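联合声明双语对照 工作记录本(Irmont项目)

二月,上午

接着做访问后联合声明的措辞对照。上次停在“重申”和“确认”的合并问题上,先把那个收掉,再看夜里跑出来的段落对齐结果。

现在库里的文件总数是3,596份,口径是双边访问期间或访问结束后公开发布的联合声明、联合公报和联合新闻稿,单方面的会谈通报不算。同一份声明的两种语言版本算一份文件、两个文本。以前有一版表格把它们算成两份,用旧表的人请先看表头有没有“按文本计”这几个字,有就不要再用。

“重申”与“确认”:决定不合并。原先合并的理由是英文里reaffirm和confirm在不少外交部网站的译文中混用,看不出差别。昨天把两国都有母语版本的那一批拉出来重读,差别还是有的。“重申”后面接的几乎都是以前声明里出现过的立场,可以往回查到出处;“确认”后面常常是这次访问刚谈妥的事,比如下一轮磋商放在哪个首都开。合并以后,立场延续和新增承诺就混在一栏里,后面做时间序列的时候没法拆。代价是编码员要多判断一次,训练材料里得补例子。

编码手册相应改动:

4.2 “重申”类动词单列,编码R。编码时必须填回指文件的编号,查不到的填“未查到”,不要空着。
4.3 “确认”类动词单列,编码C。
4.4 “注意到”“认识到”“忆及”仍归在弱承诺一栏,暂时不动。
4.5 “欢迎”需要看宾语。欢迎对方已经做的事,与欢迎双方即将做的事,分开。

4.5这条我自己也还有疑问。有的声明写“双方欢迎两国关系取得的进展”,这个宾语是双方共同的,归哪边都有点勉强。先放在第一类,备注里写“共同宾语”,攒够了再看要不要另立一类。

对齐结果。段落对齐总体能用,错得最厉害的是条款编号不一致的那些。一方的版本把前言编成第一条,另一方的前言不编号,于是后面整体错一位。程序按编号优先,内容相似度其次,结果从头错到尾,而且每一段的置信度还不低,光看分数发现不了。已经把编号的权重降下来,改成先比专名(地名、协定名、机构名),再比长度,编号只用来打破平局。重跑以后抽看了前面几份,前言错位的问题没有了。

新的毛病:含有长串协定名称的段落会互相吸过去。比如一段讲渔业,一段讲海上搜救,两段都提到同一个海洋协定,就容易配错。准备给每份文件里反复出现的专名降权,做法和常见词降权一样,按文件内频次算。今天先不写,记在这里。

关于截取上下文的长度。编码界面里,动词前后各显示200个字符。中文和日文够用,德文、匈牙利文不够,常常主语还没露面就被截断了。Nuala提过改成按句显示,但联合声明的句子有时候一句就是一整段,从“双方一致认为”开始一路用分号连到底,按句显示就等于把整段全放出来。折中办法是按分句显示,遇到分号就断,主语另外用灰字补在前头。主语补全要人工核,程序猜的主语在“双方”和“一方”之间错得太多,这个错法对我们是致命的,宁可空着。
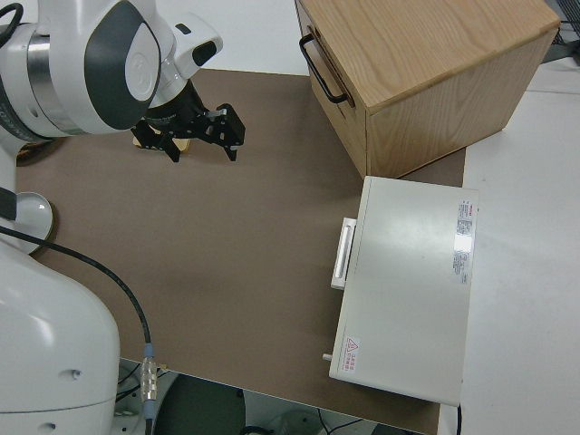
Plurkik(编码界面)这边的改动清单,给以后翻记录的人看:

分号断句已加,灰字主语已加,默认关闭。
回指编号一栏加了查找框,可以按年份和双方国名筛。
“跳过”按钮原来点一下就过去了,没有确认,导致有几份文件整份被跳。现在跳过必须选理由:原文缺失、扫描不清、语言不符、其他。
导出的时候,编码员的备注栏原来会把换行吃掉,现在保留。
撤销只能撤一步,这个没改,改起来牵扯到后端的存法,先忍着。

还有一件事是关于来源的。有几个外交部的网站在换届以后会把旧文件整体搬到存档页,网址全变,偶尔文本也变。上周比对的时候看到一份声明,存档页上的版本比原来发布的少了一句关于过境安排的话。究竟是搬的时候漏了,还是后来改过,从网页上看不出来。我们的处理是两个版本都留,以抓取时间较早的那个为准,晚的作为变体,差异写进备注。不在备注里猜原因。之前有编码员写了“疑似删除”,我改成了“存档版无此句”。以后统一用后一种写法,论文审稿的时候也好解释。

变体的命名:文件编号加小写字母,最早的为a,往后依次排。不要用“新”“旧”,过半年就不知道哪个新哪个旧了。

来访方和主办方的区分也遇到问题。第三地会晤没有主办方。之前的做法是空着,统计的时候这一批就自动掉出去了,掉得悄无声息。现在改为填“第三地”,并另填会晤地点所在国。多边会议间隙的双边会晤也照此处理。会议主席国恰好是其中一方的,仍按主办方填,备注里写会议名称。

Dikitz送来的扫描件转写看了一部分。早年的公报是打字机打的,带手写改动,转写员把手写的改动直接并进了正文。这不行。手写改动可能是签字前改的,也可能是档案馆的人后来加的批注,两种性质完全不同。已经写信要求退回重做,手写部分用方括号标出,看不清的字用问号,不要补。价钱的事对方说要另算,转给Nuala去谈。

写信的时候顺带把标准重新说了一遍,抄在这里备用:

一,原件上的拼写错误照录。
二,国名用原件写法,不要换成现在的叫法。
三,页眉页脚另起一行,不要并进正文。
四,划掉的字能认出来的也录,加删除标记。
五,签字栏如有职务,照录职务全称。

国名那条尤其要紧。有一批文件里的国名在后来几十年中换过,转写员好心替我们改成现名,结果和同期的协定名对不上,对齐程序全乱了。国名到今日代码的对应表由我们自己维护,放在共享目录里,谁改谁在表尾留名字。

午前又看了一会儿弱承诺那一栏。直观的印象是,双方关系紧张的年份,“注意到”明显变多,声明也变长。长度变长这一点和我原来想的相反,我以为谈不拢的时候会写得短。读下来的感觉是谈不拢的部分被拆成了各自表述,甲方说一段,乙方说一段,中间用“双方就此交换了意见”连起来,自然就长了。这只是读的感觉,没有跑数,别引用。

如果要认真做这个,需要把“各自表述”单独标出来。标志比较清楚:主语从“双方”换成单一国名,后面跟“阐述了立场”“表达了关切”一类的动词。另一方接着也有对应的一段,或者没有。没有对应段的情况更有意思,说明另一方愿意让这段话单独留在共同文件里,或者没能挡住。哪种都有可能,文本本身不告诉你。先标成“单边段,有对应”“单边段,无对应”,解释留到后面配合谈判回忆录和议会质询记录来做。

议会质询记录是个好来源。声明发布之后,两边议会里经常有人问某个词为什么这样写,部长的答复有时候会说出当时的考虑。已经找到的几例都和译文有关:一方的版本写“应当”,另一方的版本写“将会”,在野党抓住这一点问政府到底承诺了什么。这种例子适合放进训练材料的开头,新来的编码员一看就知道为什么要这么抠字眼。

没做完的:专名降权;共同宾语要不要单列;训练材料补R和C的例子;给Dikitz的信等回复。
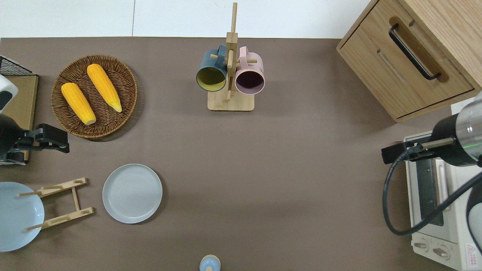
记录人:Maximiliano Alcaraz
二月,下午3时40分,接上页

接Nuala Carroll上午的部分。我主要做编码一致性,顺带回应她写的几点。

三个编码员的双盲结果合在一起了。同一批段落,三人意见不全一致的有132段。我全部重读了一遍,按原因分了堆,堆与堆的大小差别很大,下面按从大到小写。

最大的一堆是主语。段落开头是“双方”,中间插了一个“来访方高度评价”,后面又回到没有主语的并列动词。没有主语的那几个动词算谁的?有人按最近的主语算,有人按段首的主语算。手册里没写。我的意见是按段首主语算,遇到语法上明确不可能的再改按最近主语,理由是起草惯例上段首主语管整段。匈牙利文和芬兰文靠动词变位能看出是复数还是单数,可以拿来验证,我挑了几段去看,和段首主语的读法对得上。样本太小,先当作工作规则,不当作结论。

第二堆是否定和条件。“双方不排除在适当时机”这种话,有人编成承诺,有人编成无承诺。我主张一律编成弱承诺,加条件标记。“不排除”在外交文本里是有内容的,起草的人如果什么都不想说,可以不写这一句。Nuala如果不同意请在旁边写,别直接改手册。

第三堆是新旧手册混用。有一位编码员用的还是分号断句之前的界面,看到的上下文和另外两位不一样。这种不算真正的分歧,重新发给他编一次就行。以后界面升级的当天停编,等大家都换过来再开。

剩下的零碎,有手滑点错的,有原文本身两可的。两可的我留了下来,单独放一个文件夹,打算请Besnard那边做外交史的同事看一看。他们手上有早年的起草稿,或许能看到同一句话的前几稿是怎么写的。

关于上午的4.5,“欢迎两国关系取得的进展”。我倾向另立一类。这类句子多半在声明开头,属于礼节部分,放进第一类会把第一类的数字撑高。编码上加一个“礼节”标记更省事,可以和别的编码并存,后面统计的时候想去掉就去掉。判断标准:句子里没有具体的协定、机构、时间、地点,也没有可以核查的动作。满足就加标记。

“重申”和“确认”分开,同意。但要提醒一件事:法文版里réaffirmer和confirmer的分布跟英文版不太一样,西班牙文我自己读着也觉得reiterar用得比英文的reiterate随便。西班牙文里reiterar有时候只相当于“又说了一遍”,回指的文件根本不存在。所以R类要求填回指编号是对的,查不到的那些,以后按语言拆开看,可能会看到成规律的差别。别急着把“未查到”当成遗漏去催编码员。

下面这段是关于译本先后的,以前口头说过几次,没有写下来。

一份双语声明的两个文本在法律上往往写明“同等作准”,但起草的时候总有一个先写。很多时候第三语言才是真正的起草语言,两边的母语版本都是译出来的。我们的对照表把来访方语言放左边、主办方语言放右边,纯粹是排版,看的人容易以为左边是原文。建议在表头加一列“起草语言”,已知的填,未知的写“不明”。已知的来源只认三种:声明本身写了,议会答复里说了,起草人的公开回忆里写了。根据语感推断的一律不填。

语感推断我试过,不可靠。有一份我断定是从英文译成西班牙文的,句式太像了,后来在议会记录里读到,是先有西班牙文,英文版是第二天才赶出来的。写声明的人平时大量读英文文件,写母语的时候也带着那个腔调。

对齐程序重跑以后的结果,我抽看的那几份和Nuala看的不重合,前言错位确实没有了。专名吸引的问题我这边也碰到,渔业和搜救那例之外,还有教育合作和签证便利两段被配在一起,两段都写了同一个大学联盟的名字。按文件内频次降权应该能解决大半。另一个办法是加顺序约束,配对不允许交叉。顺序约束有风险,有的声明两边版本条款次序真的不同,各自把自己看重的往前放。这种次序差别本身就是我们要研究的东西,用约束压掉就看不见了。所以先降权,约束不加。

条款次序差异目前没有编码。想加一个字段,记录对应段在两边的位置差,程序自动算,人工只核配对是否正确。这样等于白得一个变量。我明早写个初版,放在测试库里,不碰正式库。

测试库和正式库的事再说一遍。上个月有人在正式库里试了一条规则,跑完又手工改回来,改漏了几份。备份是有的,恢复花了大半天。写入正式库的权限现在只留给我和Nuala,其他人要写先在群里说。

关于和记者打交道。有家报纸的人来问能不能给他们一张图,显示某两国的声明里“注意到”逐年变多。我没给。上午的记录里也写了,这个没有跑数。另外,就算数跑出来了,一条往上走的线放到报纸上,读者看到的就是“关系恶化”,而我们手里只有文本,连谈判的议题有没有变多都没控制。回信说等论文出来再联系,他们回得很客气。以后类似的信都抄送一份给Nuala,免得两个人回得不一样。

倒是可以考虑做一个给记者用的短说明,讲联合声明里常见的动词各是什么分量,怎么找两种语言版本,对不上的时候应该问谁。这个不涉及我们未发表的结果,对人家有用。提纲先写几行:

怎么判断手上的是联合声明还是单方通报(看发布方,看主语,看有没有签字栏或共同抬头)。
两个版本去哪里找。通常两国外交部网站各放一份,发布时间可能差几个小时,晚的那份有时带更正。
“应当”“将会”“愿意”“致力于”的差别。
“交换了意见”一般意味着没有共同结论,但不要写成“谈崩”。
没写进去的事情不能当作没谈过。

最后一条要多解释两句。不少议题双方说好不进文件,会后由发言人口头带过。只看声明会低估谈判的范围,我们自己的论文里也得在局限部分写明。

训练材料补例子的事我接过来。R和C各选若干段,尽量选读者不熟悉的国家组合,免得编码员带着对新闻的印象去编。国名要不要遮掉,试过一次,遮了以后主语判断反而更容易错,所以不遮。

给Dikitz的信我看到了,补充一点:请他们把每页扫描件的档案馆编号录在页首。现在只有文件编号,想回去查原件的某一页,要从头翻。这点在最初的合同里写过,应当不另收费,谈价的时候可以提。

手册下一版的改动汇总,等Nuala看过再定稿:

主语规则(段首优先,语法不允许时取最近)。
“不排除”类编弱承诺,加条件标记。
“礼节”标记,可并存。
“起草语言”一列,只认三种来源。
第三地会晤的填法,照上午所写。
变体命名,照上午所写。

待问Nuala:共同宾语如果用礼节标记处理,4.5还要不要保留备注要求?单边段的两个标签,由编码员标还是由我们两个标?我觉得第一轮由我们标,标完一批再写规则。

重编的那份已经发出去了,等他交回来再算一次一致性,结果写在下一页。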